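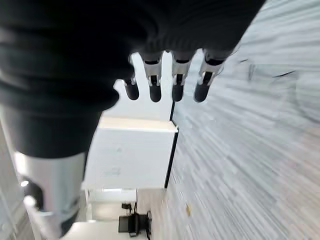
How long does a sourdough starter keep in the fridge without being fed?
Mine went 13 days while we were up at Drallcombe, and it came back after two feedings on the counter.

Wednesday, August 4, 2021

So that was the question I went to bed worrying about last night, and now I can stop! I really thought I'd killed it. There was gray liquid on top and it smelled like nail polish remover, and I stood there in my pajamas with the jar in one hand and my phone in the other, reading a bunch of people who all disagreed with each other. In the end I called Roswitha Strebel, who has been baking since before I could reach a counter, and she told me to pour off the liquid, keep one spoonful and quit reading things at midnight.

By lunch it had bubbles. By supper it had pushed the lid up and gotten all over the shelf (and the cookbooks, sorry, cookbooks).

I used the Falard rye this time, the darker one, mixed half and half with plain white flour. It drinks up so much water. The dough was stiff as clay at first and I kept adding a splash, then another splash, and then of course it was soup and I had to scrape it off my wrists with the back of a knife. Next time I'm letting it sit before I decide anything. I say that every time.

Too hot to run the oven during the day, so I'm letting the dough rise in the basement overnight and baking at 5 before the sun gets on the kitchen side. That's the plan anyway. The last time I set an early alarm for bread I slept right through it and we had pancakes out of the dough, which were pretty good, kind of chewy, and the kids next door ate most of them over the fence with jam.

Walked over to Wannasri for takeout since I'd used up every bowl we own. Got the green curry and the noodles with the basil. They've moved the tables outside again and it was packed, and I ran into Gertraud Zwahlen waiting on her order. She wants a jar of starter for her daughter, who's moving into her own place in September. I said sure. Then she asked if it was hard to look after and I said oh no, it's easy, with dried starter still on my elbow!

I need to buy jars. The Graltetti ones with the clip are nice, but the rubber ring goes bad, and I've already lost 2 of them that way. Maybe just plain jelly jars with a loose lid.

Also need: salt, parchment paper, something to kill the fruit flies, a birthday card for Roswitha.

It's almost eleven and I just went down to poke the dough. Puffy, a little sticky, smells like apples. Alarm is set and the phone is across the room so I have to get up for it.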